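Stop Telling Me to Buy the Good Knife

Every list of kitchen advice starts the same way. Buy one good knife. Spend real money. It'll last forever. I've heard it at parties, I've heard it from the guy at the Zemine outlet, I heard it from my dentist.

I bought the good knife. $300. It sat in a drawer in its little sleeve for most of a year becuase I was scared of it. Scared of chipping it, mostly. Meanwhile I cut everything with a $20 thing from the hardware store on Bivness Street, and dinner got made.

My gripe isn't with nice tools. Nice tools are nice. It's the idea that you have to shop your way into cooking. New cooks get handed a list — the knife, the pan, the board, the stone for the knife — before anyone asks what they like to eat. Then they're out a week's pay and still ordering noodles from the place across the road. I was 28 when I learned to make a decent pot of beans. All the gear I'd bought by then had nothing to do with it. Repetition did. Boring, I know.

And the gear people never talk about storage! My kitchen in Hakallow had one drawer. One. 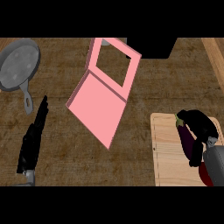 So what would I tell someone starting out. Pick four dinners. Make them until you're sick of them, then pick four more. Salt earlier than you think. If a pan drives you nuts for a whole winter, fine, replace the pan. Spend the other $40 on groceries, the slightly better tomatoes, a big jar of Cheung chili oil if your store carries it.

Sharpen whatever knife you have. Most hardware stores will do it while you wait, and a cheap sharp one beats my fancy one that lives in teh drawer. Which I'm selling, by the way. Barely used. Comes with the sleeve.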